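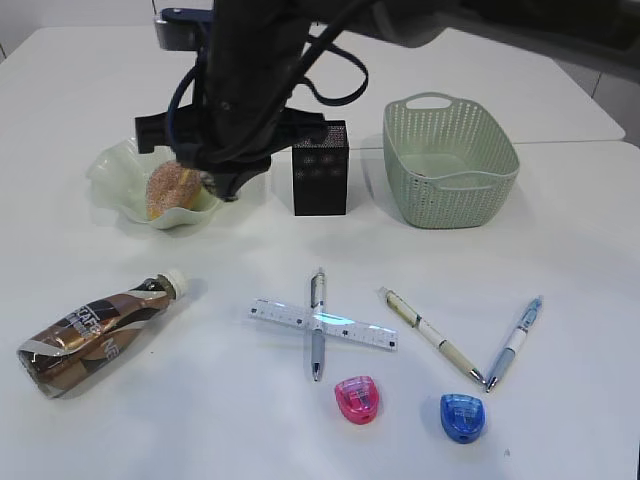
Section 2: Registering a delegation

Use Salen to register each delegation for the Wotstead security talks before you book rooms or interpreters.

1. Sign in and open Delegations.
2. Enter the country name as it appears on its letter of credentials.
3. Add the head of delegation first. Salen uses this entry for the seating order. 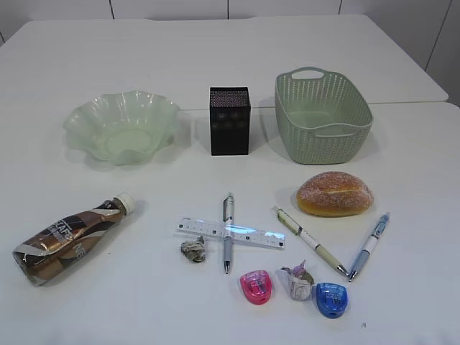 Green bowl and black box on the table.

4. Add advisers and defence attachés. A delegation can have up to 592 characters in its notes field.

Caution: Changing the head of delegation cancels all badges already issued.

5. Select the working language and check
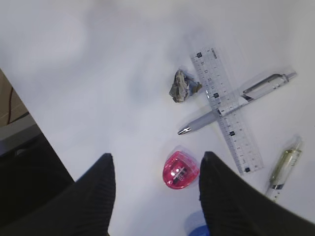 that the same language is shown under Interpreters. If it isn't, save the record and open it again.
6. Press Submit. Error 1502 means the credentials are missing.

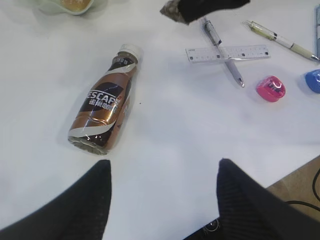 Can an observer state be registered the same way?
Use form 619 for observers. They have no vote and are seated separately.

Note: Send name corrections to Jamila Khondokar at the protocol desk.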